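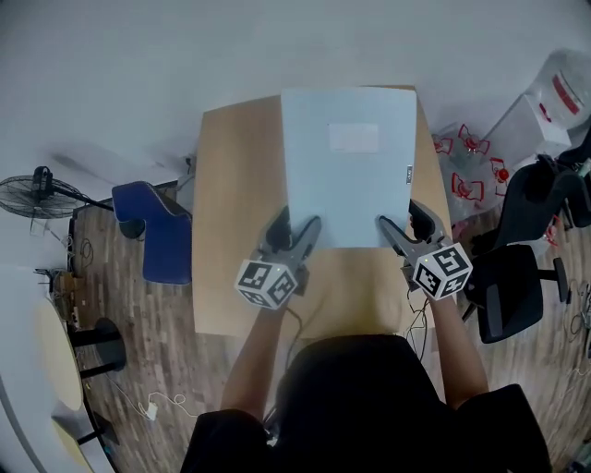
Damián Cabral meinte neulich, man solle sich bei so großen weißen Flächen immer zuerst um die unteren Ecken kümmern und den Rest des Formats einfach liegen lassen. Seitdem probiere ich das dauernd aus und bin ganz begeistert, wie viel ruhiger das Ausrichten wird! Ich lege hochkant auf, die kurze Kante zu mir, fasse links und rechts unten an und ziehe dann ganz langsam zu mir her. Klappt so viel besser als mein altes Geschiebe von der Seite.

Jetzt aber zu meinem Problem: Ich möchte für unseren Nachbarschaftskreis große Pläne machen (Gartenplan, Putzplan, wer hat wann den Gemeinschaftsraum) und suche noch das richtige Material. Ich habe hier Bögen und dünne Platten in Weiß durcheinander, und mir passieren immer wieder zwei Dinge. Erstens liegt das Format am Ende doch leicht schief zur Tischkante, und meine Linien laufen dann nach oben hin weg. Zweitens kleben auf manchen Stücken Etiketten, und beim Abziehen reiße ich mir gern die oberste Schicht mit ab. Bei einem Bogen von Kodden hatte ich danach eine raue Stelle, auf der jeder Filzstift ausblutet.

Mein Tisch ist hell, fast sandfarben, da sieht man die weiße Kante wenigstens gut. Wie macht ihr das? Mit Anschlag, mit Klebeband, mit Gewichten? Und bekommt man Etiketten wirklich sauber ab? Ich freue mich über jeden Trick, auch über umständliche!

Inês Guerreiro
gefragt am 28. Juli 2019

Samer Haddad

Oh, schöne Frage, genau mein Thema! Ich habe jahrelang Schautafeln für Vereinsfeste gebaut und hatte in der Zeit bestimmt mehr als 2000 Bögen unter den Fingern, da sammelt sich was an.

Zum Ausrichten: Nimm einen Anschlag. Eine gerade Holzleiste reicht völlig, mit zwei kleinen Zwingen an der Tischkante festgemacht, so dass sie oben ein paar Millimeter übersteht. Dann ziehst du dein Format an den beiden unteren Ecken heran, bis es auf ganzer Länge anliegt. Die Ecken dabei nur flach zwischen den Fingern halten und nicht kneifen, sonst hast du bei Karton sofort kleine Halbmonde drin, und die gehen nie wieder raus. Wenn die untere Kante sitzt, streichst du mit der flachen Hand von der Mitte nach oben und klebst erst dann die oberen Ecken fest. Ich nehme Malerkrepp, 25 mm breit, vorher einmal auf die Hose geklebt, damit es nicht mehr so stark haftet.

Ganz wichtig: Prüf vorher, ob das Format überhaupt rechtwinklig ist! Einfach beide Diagonalen messen. Sind sie gleich lang, ist alles gut. Bei mir waren schon Stücke dabei, die sichtbar schief geschnitten waren, und ich habe den Fehler eine halbe Stunde lang bei mir gesucht.

Etiketten: Föhn auf mittlerer Stufe, 20 Sekunden mit etwas Abstand, und dann ganz flach zurückziehen, also fast parallel zur Oberfläche. Langsam! Wenn es stockt, noch mal wärmen. Bei Schaumplatten bitte vorsichtig, die werden schnell wellig. Reste tupfe ich mit einem Stück Krepp ab, immer wieder drauf und runter. Das dauert, sieht hinterher aber richtig gut aus.

Deine raue Stelle kannst du übrigens oft retten: mit einem glatten Löffelrücken durch ein Stück Backpapier hindurch glatt reiben. Für Filzstift wird es nie perfekt, Bleistift und Buntstift gehen aber wieder prima.

Jaqueline Solís

einfach umdrehen und die rückseite nehmen :) etikett bleibt dran, sieht ja keiner. mach ich immer so

Ívar Þrastardóttir

Die Leiste von Samer unterschreibe ich sofort. Wer nichts an den Tisch schrauben oder klemmen mag, kann auch eine Linie aus Klebeband auf die Tischplatte kleben und daran ausrichten. Auf einem hellen Tisch nehme ich dunkles Band, da springt einem jede Abweichung ins Auge.

Noch etwas, das bei mir einen Riesenunterschied gemacht hat: Ventilator aus! Im Sommer läuft so ein Ding schnell neben dem Tisch mit, und bei dünnem Papier reicht ein Lufthauch, schon wandert die obere Hälfte. Und Stühle vorher wegrücken, damit man auch mal von der langen Seite herankommt.

Zum Material für die Pläne: Wenn sie länger hängen sollen, würde ich Platten nehmen und die Bögen für Entwürfe aufheben. Ich zeichne das Raster immer zuerst auf einen Bogen, schaue es mir aus ein paar Schritten Entfernung an und übertrage es dann. Der Gartenplan, den ich im November gemacht habe, hängt immer noch und ist kein bisschen gewellt, im feuchten Keller wohlgemerkt.

Inês Guerreiro

Ihr seid großartig, danke! Die Sache mit den Diagonalen habe ich gleich ausprobiert, und siehe da, zwei meiner Platten sind tatsächlich schief. Die bekommen jetzt den Putzplan. Eine Leiste liegt noch im Schrank, Zwingen leihe ich mir morgen. @Jaqueline: Bei den beschichteten ist die Rückseite leider grau, sonst wäre ich sofort dabei!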